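台灯臂的转轴一动就吱吱响,铜套到底能不能上油?

Ferdinand Hubmann 发表于 2019年5月22日
阅读时间 4 分钟 · 分享 13
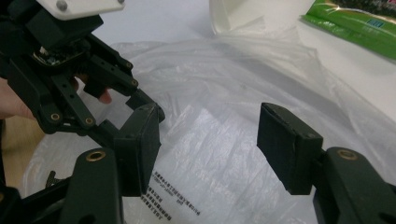
连杆转轴处的黄铜衬套

大家好,第一次在这个版发帖,问得啰嗦请多包涵。

我有一盏Runberg的老式折臂台灯,就是那种两节平行连杆、夹在桌边的,四月份在Porness的旧货市场淘来的,花了我359块(我太太说贵了,我觉得不贵,灯罩一点没瘪!)。灯本身没毛病,换了灯泡就亮,问题全在那几个关节上。我晚上画图,每隔一会儿就要把灯往这边拉一点、往那边推一点,每推一次就“吱——”一声,隔壁房间孩子都能被吵醒。

我已经试过的:先喷了一通那种万能除锈喷剂,当天安静得很,我高兴坏了,结果没几天又开始叫,而且声音更尖。然后我把螺丝拧紧了一点,不怎么叫了,可是灯臂硬得要两只手才推得动。再松回去呢,灯头又自己慢慢往下垂,半小时之后就趴在图纸上了。

关节里面是黄铜的小套子,外面穿一根钢销。我问过邻居,他说铜套里面本来就带油,千万别再加;楼下五金店的人又说哪有不上油的道理。两个人都讲得很肯定,我现在不知道听谁的。另外弹簧要不要一起换?听说拆弹簧容易打到手,有点怵。

先谢谢各位了。

3 个回答 · 11 条评论

Mathias Kuster

你邻居和五金店的人说的大概是两种不同的铜套,所以都不算错。

一种是粉末烧结出来的,材料里有很多细孔,出厂时就浸了油,表面看起来有点发哑,颜色不太匀。这种平时确实不用管。但你那盏灯放了这么多年,又被你喷了除锈剂,那东西渗透力强,很可能把孔里的旧油给冲稀带走了,自己再一挥发,里面就干了。你说头几天安静、后来更尖,跟这个情况很像。

另一种是实心黄铜车出来的,表面光亮,里面不存油,干了就得补。

怎么分?我的土办法是拆下来一个,擦干净,滴一滴机油在外壁上,放一会儿。慢慢渗进去的是烧结的,一直鼓成一颗珠子的就是实心的。不是百分百准,不过家里用够了。

接下来怎么弄,我是这么做的(我自己有两盏差不多的,都这么收拾过):

先把灯拔了电,灯泡拧下来放一边。弹簧一定先卸,卸之前把灯臂抬到最高,这时候弹簧拉得最短,用尖嘴钳夹住钩子往外一带就下来了。戴副眼镜,手套倒是随意,我嫌戴着不灵活。

然后一个关节一个关节拆,别图快全拆开。垫片的顺序很讲究,我第一次就是全倒在一个碗里,后来拼了整整一个晚上,还剩一片不知道该放哪儿,到现在还在抽屉里。拆一个拍一张照片,省心得多。

钢销拿细一点的布擦,有锈斑就用最细的砂纸顺着圆周轻轻转几下,别上粗砂纸,划出道子以后更响。铜套内壁用棉签蘸酒精擦,擦到棉签不黑为止。

烧结的铜套,泡在普通的轻质机油里过一夜,最好把杯子坐在温水里,油稀一些进得快。捞出来用布把表面擦干就能装。实心的不用泡,在钢销上抹薄薄一层油脂就行,真的是薄薄一层,多了会往外挤,沾了灰就成了研磨膏,你的图纸也会遭殃。我用的是Berchtold的白色油脂,小管装,一管用了好几年,别的牌子应该也可以。

至于“拧紧就推不动,松了就往下垂”,这其实是另外一回事。这种灯的灯头主要靠弹簧托着,关节上的摩擦只负责最后那一点点。你把关节清干净以后,先把螺丝拧到刚刚不晃,再看灯头垂不垂。还垂的话,看弹簧钩子那里有没有第二个孔位,往远一格挂;没有孔位再考虑换弹簧。你问要不要一起换,我的意见是先别换,老弹簧只要没有锈穿、没有被拉得圈与圈之间露缝,多半还能用很久。

还有个容易忽略的地方:灯头重量。你换的灯泡是不是比原来重?有些LED灯泡屁股后面一大坨散热片,比老灯泡沉不少,灯臂当然托不住。换个轻的试试,可能问题就解决一半了。

电线也顺便看一眼,穿过关节那一段最容易磨破皮。要是外皮发硬开裂,就先别通电了,把线换掉再说。

小满妈妈

我没楼上那么专业哈哈,我家那盏也是响,我直接拿铅笔芯磨成粉,用牙签捅进缝里,来回掰一掰就不响了!管了大半年吧,后来又有一点点声音,再来一次就好。缺点是手会变得很黑,而且粉会往下掉,底下一定要垫张纸,我那次就掉在白桌布上了,洗了两遍才干净。反正不用拆,适合我这种懒人~

楼主要是买新衬套的话,Kirketti的网店有散卖的,记得先量好内径再下单,我买大了一号,退货还要自己出邮费,气人。

老赵修灯

换新的吧,359都够买盏新的了。

Ferdinand Hubmann 回复 Mathias Kuster

谢谢!太详细了。我刚去滴了一滴油,看着像是渗进去了,那应该就是烧结的,今晚先泡着。灯泡还真让你说中了,我换的那个后面确实有一大坨散热片,掂在手里沉甸甸的,明天去找个轻点的。换新的就不考虑了,我就喜欢这盏。

有帮助 13 · 分享 · 收藏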